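## Aus der Forschung: Wie viel Blick braucht eine Hand?

Seit dem Frühjahr beschäftigt sich unsere kleine Gruppe mit einer Frage, die zuerst sehr einfach klingt. Wenn ein Mensch mit einem handgeführten Greifer eine Aufgabe vormacht und ein Roboter später daraus lernen soll, reicht dann das Bild der Kamera am Greifer? Oder muss man auch wissen, wohin der Mensch dabei geschaut hat?

In der Literatur findet man für beide Meinungen gute Gründe. Die Greiferkamera ist immer nahe am Objekt, und ihr Bild ähnelt dem, was der Roboter später selber sieht. Dafür fehlt ihr oft die Übersicht. Wer eine Tasse ins Regal stellt, schaut meistens schon auf das Regal, wenn die Hand noch bei der Tasse ist. Diese kurze Vorausschau geht verloren, wenn man nur die Hand aufnimmt.

Wir haben deshalb im Projekt Retden einen Vergleich gemacht. Insgesamt haben wir 1.814 Vorführungen aufgenommen, verteilt auf 16 Aufgaben aus dem Haushalt und aus dem Büro. Nach der Durchsicht blieben nearly keine Zweifelsfälle übrig, aber ein Teil der Daten war wegen Fehlern in der Zeitmessung nicht brauchbar. Für das Training haben wir am Ende 1.000 Vorführungen verwendet, für die Prüfung weitere 600.

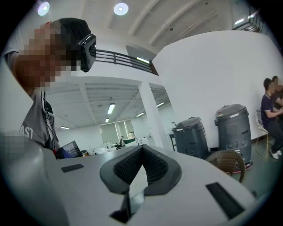
**Corinne Oyelaran**
*Wissenschaftliche Mitarbeiterin, Projekt Retden*

Die Methode ist schnell erklärt. Wir trainieren zwei Modelle mit der gleichen Architektur und mit den gleichen Vorführungen. Das erste Modell bekommt nur das Bild vom Greifer, seine Lage im Raum und die Öffnung der Finger. Das zweite Modell muss im Training zusätzlich vorhersagen, auf welche Stelle die Person als nächstes schaut. Bei der Ausführung am Roboter wird diese Vorhersage nicht mit einer echten Messung verglichen, denn der Roboter hat ja keinen Menschen neben sich, der für ihn schaut. Die Blickrichtung ist also nur eine Hilfe beim Lernen.

Am meisten Arbeit hatten wir mit der Zeit. Der Greifer und das Gerät auf dem Kopf haben jeweils eine eigene Uhr, und diese Uhren laufen auseinander. Mein Kollege Raphaël Lecomte hat dafür ein Verfahren geschrieben, das am Anfang und am Ende jeder Aufnahme eine kurze Drehbewegung sucht und beide Spuren daran ausrichtet. Im Team heißt das Verfahren Lostwood, nach dem Namen von seinem alten Rechner - wir haben keinen besseren gefunden. Es funktioniert gut, solange die Person die Drehung nicht vergisst. Vergessen wurde sie öfter, als wir geplant hatten, und daher kommt auch der größte Teil der unbrauchbaren Daten.

Zum Ergebnis: Bei kurzen Aufgaben, zum Beispiel beim Greifen und Ablegen auf derselben Fläche, sehen wir keinen Unterschied zwischen den beiden Modellen. Bei Aufgaben mit zwei Orten ist das Modell mit Blickvorhersage klar besser. Es beginnt die Bewegung zum Ziel früher und sucht weniger. Am deutlichsten ist der Vorteil, wenn das Ziel am Anfang nicht im Bild der Greiferkamera liegt.

Weniger zufrieden sind wir mit dem Öffnen von Schubladen. Dort greift das Modell mit Blickvorhersage manchmal zu früh zu. Apolline Marchal vermutet, dass Menschen in diesem Moment schon in die Schublade hineinschauen wollen und der Blick darum den Griff überspringt. Das müssen wir noch genauer prüfen, und wir möchten dazu die Aufnahmen nach Personen getrennt auswerten. Bis jetzt haben wir alle Personen zusammen gerechnet.

Eine praktische Bemerkung für andere Gruppen: Lassen Sie die Personen vor der ersten Aufnahme einige Minuten frei üben. In den ersten Versuchen schauen viele auf den Greifer selbst, weil er ihnen noch fremd ist, und solche Daten helfen dem Modell wenig.

Der Bericht mit allen Tabellen erscheint im Dezember. Den Code für die zeitliche Ausrichtung geben wir auf Anfrage schon jetzt weiter, Ansprechpartner ist Raphaël Lecomte. Fragen zur Auswertung der Schubladen gehen bitte an Apolline Marchal.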